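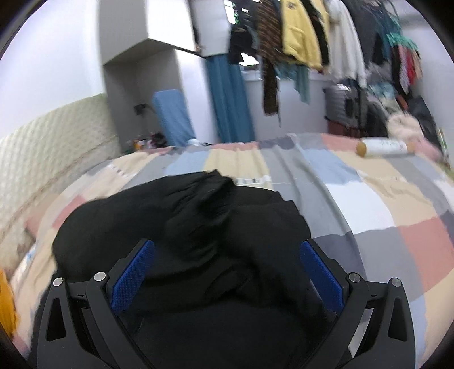

Blue finger pads on a black garment, seen from the gripper's own camera.

Vosora hand-held gripper: long-term review
Posted 2019-11-19

I bought a pair of Vosora grippers to record folding demonstrations at home, and I have now used them long enough to say where they are good and where they are not. For comparison I had the Clileo, which I used all last year, and a loan of the Sandau two-finger unit for 10 days. All three are hand-held with a camera on top and none has a motor. You squeeze, the fingers close, the camera records.

Build

The Vosora body and fingers are matte black plastic. The fingers are a parallel linkage with triangular cut-outs, and the pivots are on plain silver screws that you can get a driver onto without taking anything else apart. I like that. On the Clileo the pivots are pressed pins, and once they develop play you are up for a new finger assembly. The Vosora screws did loosen. I noticed the left finger rocking after 135 folds, nipped the screws up with a small driver, put a dab of thread locker on them and haven't had to touch them again. A factory dab would have been cheaper for everyone.

Opening is 105 mm measured between the pads. The Sandau opens wider but it is a heavy thing and I could not use it one-handed for a full session.

Pads

The pads are the reason to buy it. They are blue, textured, and soft enough to pick up a single layer of cotton from a flat surface if you come in low and press slightly before closing. The Clileo's pads are smooth and hard and will slide off a T-shirt hem unless you bunch it first. On a jumper there is no real difference. On anything slippery, such as sports shorts or lining fabric, the Vosora wins easily, although I still drop a corner now and again.

They do collect lint. A black top over a pale bedspread is fine for the camera but you find out quickly how much fluff the pattern in the rubber holds. A wet toothbrush cleans it. Don't use methylated spirits, it turned one of my spare pads chalky. Replacement pads are sold in pairs and are glued, with no clip, and you will need to scrape the old adhesive off the backing.

Camera and view

The lens is very wide. Straight edges bow, and the corners of the image go dark. For our purposes the width is worth having, as the fingers, the cloth and most of the room stay in view even when the gripper is down near the bed, and tracking has plenty to hold on to. A patchwork quilt is about the best surface I have found for this. Plain white sheets were poor with all three units and worst with the Sandau, which lost its position when I leaned over the mattress.

A window in view is the weak point. Exposure on the Vosora drifts when you swing up toward daylight, then takes a moment to come back to the cloth. You can lock it in the settings and I recommend doing so before each session. The lock does not survive a power cycle. Fast swings also smear the background. I slowed my hands down and that mostly fixed it.

Two-handed use

Dark clothes on a bed are my standard test. The garment goes in the middle, one gripper takes each side, and the sleeves and ends get tucked until there is a compact bundle. With a Vosora in each hand this is comfortable sitting on the mattress, as the trigger sits far enough back that your wrists stay straight.
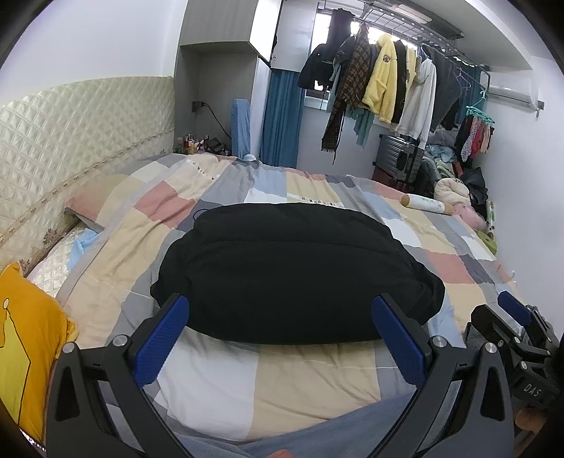 The grippers do get into each other's view when you work close, and the software doesn't care, but a person labelling the footage later might. I try to keep the elbows out. The other habit I had to learn was leaving the bundle alone once folded. With pads this grippy, the cloth tends to come up with the finger when you open too fast, and the last fold gets pulled out again. Open fully, then back straight away from the fabric.

Hand fatigue is acceptable. My longest session without a break was 38 minutes and I had a sore thumb at the end of it. The Clileo has a lighter spring and I could go longer, but it also grips less.

Software

Recording is through the Vosora app, which pairs both units and stamps the clips. Pairing fails perhaps one time in five and the cure is to turn both grippers off and start with the left. I run the clips through the Seneviratne converter afterwards and it reads them without complaint. The Clileo files need renaming first.

What I would change

Thread locker on the pivots. Clip-in pads. Exposure lock that stays locked. A proper rest for the gripper too, because it won't stand up by itself and ends up lying on its side on the bed between takes.

For rigid objects I would still pick up the Clileo, which is lighter and costs less. For clothes, tea towels and bedding the Vosora is the better tool and I have kept mine. The Sandau went back.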